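Alarm contract renewal – stay with Starno or go it alone?
Last updated: May
6 comments | 4 shares

pevcombe_lad
My monitoring contract with Starno is up for renewal and they want 44 quid a month now, for a door sensor on each door, the hall keypad and somebody to ring me if it goes off.
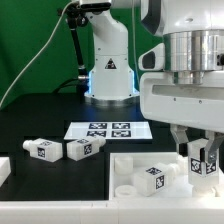 I've been with them since we moved to Forstead and I've had one proper call-out in all that time, which was the cat. So I'm wondering about buying a Vashisht kit for £149 and just having the alerts come to my phone. Has anyone done the switch? Did your insurer mind?

tinhat44
Did it last spring, no regrets. Fitted it in an afternoon with a drill and a lot of tea. Ring the insurer first though, mine wanted to know if it was monitored.

Mrs_Latch
I'd stay put. Alerts on your phone are lovely until you're on a plane or it's in your coat at the back of the pub. My sister's went off for more than an hour while she was at the pictures – the neighbours were not pleased!

tinhat44
You can add a second person to the app, you know. My brother gets mine as well.

Mrs_Latch
And if he's at the pictures too?

gatepost
Have you tried haggling? I told Starno I was leaving and they knocked a fair bit off before I'd finished the sentence. Also check who owns the keypad, because they came and took my neighbour's back and left four holes in the plaster.

pevcombe_lad
Hadn't thought about the keypad, cheers. Mrs Latch, I do take the point, I'm hopeless with my phone. Going to ring them tomorrow about the price and then try the insurer. I'll post what they say.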